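Review: Fonlow open day, Pisthorpe
Posted 2020-08-11 by Normand Nguyen

Fonlow ran its robot arm open day at the Pisthorpe workshop in July, and I went along to look at the Greveo, the tabletop arm they sell to schools and small shops. I teach an evening class in basic automation and have been using an older Bergeron arm. This is a review of the Greveo as shown that day. I have not had one at home.

The session was two hours long, with 11 of us in the group. The first half was a talk with slides, and I would have cut it. Most people there already knew what an arm does and wanted to try one. We got to the tables a little after 10.

The demonstration used toy building bricks. The arm had to pick up a stack, turn it and set it down in a marked spot. Bricks are a good test. They are cheap, they are the same size every time, and they come apart if the grip is bad.

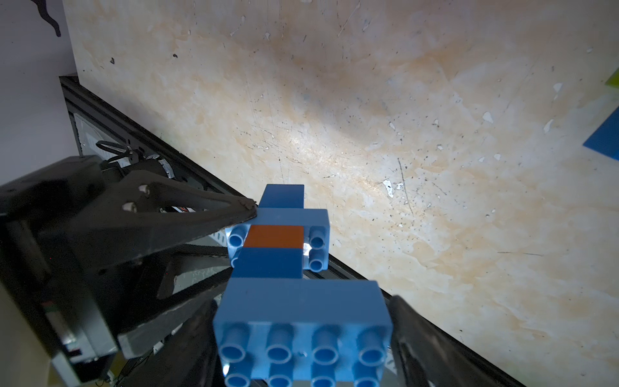 The Greveo's gripper and a stack of blue bricks with one orange brick in it.

Each of us got a turn with the hand controller. I found the arm easy to steer and slow to stop. When I let go of the stick it drifted a little before it settled, enough to matter with small parts. The staff said this can be changed in the settings, but they did not show us how. The grip force is set on a dial, and I had a good feel for it after a few tries.

The wrist camera view is the best part. You get a close look at the parts between the fingers, and I used it more than I looked at the arm itself. The downside is that the fingers are big and black and take up a lot of the screen – on a small laptop you would want a second view from the side.

The demo table had plenty of scratches and chips. I would rather see a used table than a new one at these events.

Noise was fine. We could talk over it. The software took two restarts during our session, and the second one cost us a good part of the question time.

Fonlow would not give a price on the day and asked us to email. I did, and I am still waiting.

Greveo arm: 8 out of 10
Open day: 6 out of 10. Go if you can get there easily, and ask for a seat near the tables.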